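Chapter 6
Costume Continuity in Serial Drama

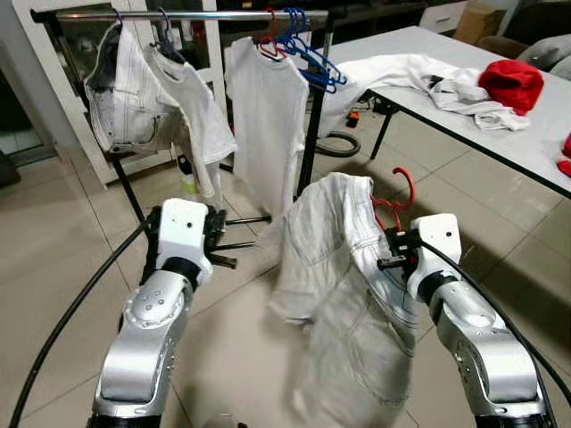 A television serial is seldom shot in story order. Two halves of one conversation may be recorded in June and August, and the costume must match in both. The department therefore keeps a continuity record for every garment, listing scene, wearer, fastenings and visible wear. Plain items need the fullest entries. Pale jeans on a red plastic hanger and light grey jeans hung inside-out on a rail are easily confused on paper, so the entry should give the state of the pockets and seams as well as the colour.

Brennan and Bogale studied the fantasy serial Fenura, whose first series used 3,367 catalogued items over 65 shooting days. Their method is set out in section 6.2. Section 6.3 deals with duplicates made for stunt work, and section 6.4 with ageing and dyeing. Readers new to script breakdown should first revise the Gasden numbering system in Chapter 5.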